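Hakim Lumenta
Wednesday, July 4, 2018

Right, a few of you at the Gunawan breakfast asked how we got the café food scraps sorted, so get comfy, I'll try to keep it to one cup of tea (1/4)

We started with 30 cafés and one organics bin each, and my goodness, the coffee cup lids! Most loads in the first month were knocked back at the composting yard, and I really felt for the drivers, who'd done nothing wrong. (2/4)

So we moved the bins. Out of the laneway, into the kitchen, right beside the bench where the veg gets peeled. Jamska lent us smaller caddies, Raltel changed the pickup to early morning, and 74 per cent of loads got through the next month, which made me happier than I can tell you. (3/4)

If you run a kitchen and you're thinking about it, have a chat with your collector about liners first, as the yards all have their favourites (ours won't take anything labelled just "degradable"). Bless you all for reading (4/4)
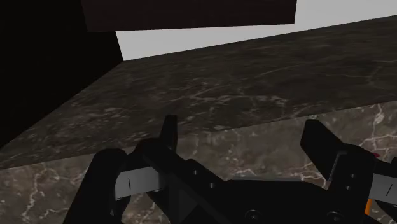 Open robotic gripper

Oh, and the colour stickers for the lids are at the Fluller depot, 200 left, just ask at the front counter and say hello from me!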